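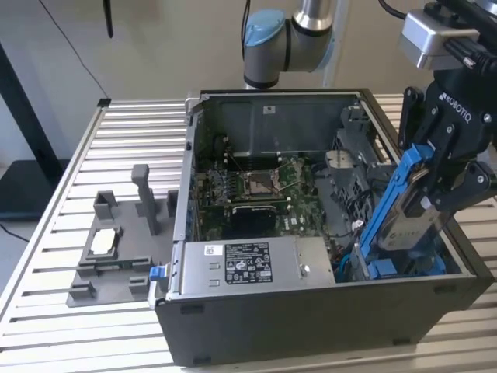 The Dell on the slatted table, with a drive in its blue carrier held in the gripper.

Vunamar Workshop > Members' Pages > Opinion

Let the Robot Do the Boring Part Last

2019-04-06

By Rasha Nimri

Our shared workshop has been trying to get a robot arm to take apart old desktop computers. I have put more evenings into this than I planned, and I have come away with an opinion that some of the other members don't share. I think we should stop chasing the full teardown and spend the rest of the year on one job, the hard drive.

People who visit ask when the arm will do the whole machine. Priya Thibodeaux asks it too, and she has written most of our motion code, so I take the question seriously. Her view is that a shop that only pulls drives has built a very expensive hand. Mine is that the drive is the part people worry about. When the Greenberg clinic cleared out its offices last June, they gave us 80 desktops. They did not care what we did with the power supplies. They wanted the drives out and accounted for.

The drive is also hard enough. In these Dell cases it sits in a blue plastic carrier, close to a metal cage, with cables running past it. A person squeezes, wiggles and pulls without thinking. The arm has to be told how hard to squeeze, at what angle, and what to do if the carrier sticks. We have 463 lines of code for that one motion and I would not call any of them elegant.

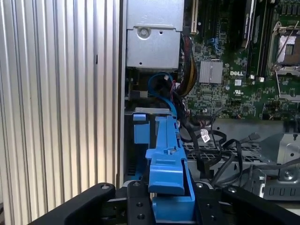
Wrist camera view. The blue plastic part is in the fingers and the cables run close by on the right.

Cables are where I expect most of the trouble to stay. A board is flat and screwed down, and once you know the model you know where everything is. A cable goes wherever the last person pushed it. Two machines of the same model can look quite different inside, and a finger that clears the bundle in one will drag it in the next. Priya wants to solve this with a better camera. I would like a person to spend half a minute tucking wires before the arm starts, and I don't see any shame in that.

That is the real disagreement, I think. A lot of home and hobby automation gets judged by whether a human touched anything. I have seen people spend a winter removing one small manual step from a process they run twice a month. If a member lays the case down, takes off the side panel and clears the wires, and the arm does the pull the same way every time, I count that as a working system.

Money comes into it as well. The last quote from Andent for a second arm and its mount was more than the workshop takes in over a year. Clindex offered us software at $831, and it would have handled part planning for jobs we can't do yet. I voted against both. I would put the money into printed fixtures. The plates cost us very little in plastic, and when one is wrong we print another overnight.

I would change my mind if we got through 30 machines in a row without anyone reaching for the stop button. We are not close. Until then I will keep voting for the drive, and Priya will keep voting for the rest of the computer. The next members' meeting has both proposals on the agenda, and hers is listed first.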